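Drummond Adult Learning Fund
Interim progress report: Premarton Evening Skills Program
Prepared by Fiona Nisbet, Program Manager
June 9, 2018

1. Where we are

This is the second of three reports due under the current grant. It covers the period from the start of the winter term to the end of the spring term. Enrollment and attendance are close to what we planned. Spending is a little under budget. One course had to be cut short and one was added. The main open issue is child care on the Osorow site, covered in section 5.

2. Enrollment and completion

We enrolled 511 adults over the two terms. Of these, 419 finished the course they signed up for. The target in the grant agreement was a completion rate of three in four, so we are ahead of it, but the result is uneven. Bookkeeping and English for work both held on to nearly everyone. Basic math lost more people than we would like, most of them in the first month.

Ross Mowat called the people who left basic math and was able to reach a little over half. The most common answer was a change in shift pattern. The second was that the first few classes moved too fast for people who had not been in a classroom for a long time. We have changed the order of the material so that fractions now come after four weeks of work on whole numbers and everyday measurements. The spring group was taught in the new order and fewer people left, although it was a smaller group and we would not want to lean on that result too much yet.

Waiting lists remain for English for work at both sites. Almost 100 people were on them when the spring term closed. We cannot take them all with the present number of teachers. Some have been offered places in the conversation group that meets in the Premarton library, which is free and does not draw on the grant.

3. Courses

English for work. Taught at both sites, two evenings a week. The course books we had been using were out of date, particularly the units on phone calls and job applications, and Radek Rusnák has rewritten both. The new units were used at Osorow first and then at Premarton. Teachers asked for more listening material, and he is recording it over the summer.

Basic math. See above. We also moved the class from the upstairs room at Premarton to the ground floor, which has better heating and a proper whiteboard.

Bookkeeping. Full in both terms. The certificate exam is now held at Premarton, so learners no longer need to travel to sit it. The exam fee went up in January and we covered the difference from the materials line.

Introduction to trades and industry. A new short course of eight evenings, meant for people thinking about a change of job. Each evening looks at one field and what it takes to get into it: the entry requirements, the usual hours, the starting pay and where training can be had locally. Speakers so far have come from plumbing, home care, warehousing, commercial kitchens and manufacturing.

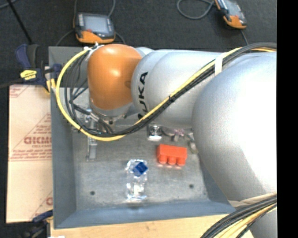

Attendance on this course has been steady but the mix was different from what we expected. We had planned it for people in their twenties. More than half of those who came were over 40, and many of them were already working and wanted something with more regular hours. We will change the flyer and the time slot to suit. Learners also asked for a session on how to read a job posting and what can be asked at an interview, and this will be added for the fall.

Computer basics. Cut short at Osorow after five weeks when the teacher took another post. Learners were offered a transfer to Premarton with bus fare paid. Nine accepted. A new teacher has been hired and the course will run again in the fall. People who missed out have been given first choice of places.

4. Staffing

Fraser Guthrie joined as site coordinator at Osorow in February. Before that the site was being run from Premarton by phone, and small problems such as a locked door or a missing key took too long to sort out. This has improved.

We now have 25 part-time teachers across both sites, of whom four are new this year. All new teachers sat in on two classes before taking their own. We had hoped to hold two training days and managed one. The second was put off because of snow and will take place in July, with a session on teaching mixed-level groups.

Teacher pay has not changed since the grant began. Two people who left gave this as a reason. We will raise it in the application for next year and do not ask for a change to the present budget.

5. Child care at Osorow

The room we used for child care at Osorow is no longer available to us in the evenings. The landlord gave proper notice and we have no complaint about how it was handled. For the last six weeks of the spring term we used a smaller room in the same building, which limited us to eight children. Some parents had to alternate evenings with a partner or stop coming.

We have looked at three alternatives. The nearest is the hall on Pukeo Street, a five-minute walk away, which has a kitchen and a fenced yard. The rent is higher than we pay now. The second is cheaper but has stairs and no suitable bathroom. The third was already booked on one of our two evenings. We prefer the hall, and ask the Fund to allow us to move money from the travel line, which is underspent, to cover the rent for the fall term. A separate request with the figures has been sent to Ruairi Halliday.

6. Spending

Spending on teaching is in line with the budget. Travel is under because of the exam move and because fewer learners have claimed bus fares than we allowed for. We think some people do not know they can claim, and teachers have been asked to mention it in the first class of each term. Materials are slightly over, due to the exam fees and the reprinting of the English units. Printing the units in black and white would save a fair amount, and we will do so for the next run.

The full statement of accounts is attached separately. It has been checked by our bookkeeper but has not been audited.

7. Plans for the fall term

Registration opens in the last week of August. We will run one extra English class at Premarton, taught by an existing teacher who has asked for more hours. Computer basics will restart at Osorow. The trades course will move to an earlier evening slot and be repeated at Osorow if at least 12 people sign up.

We will also start asking learners six months after they finish whether their work has changed. The form is one page and can be done by phone. First results will be in the final report.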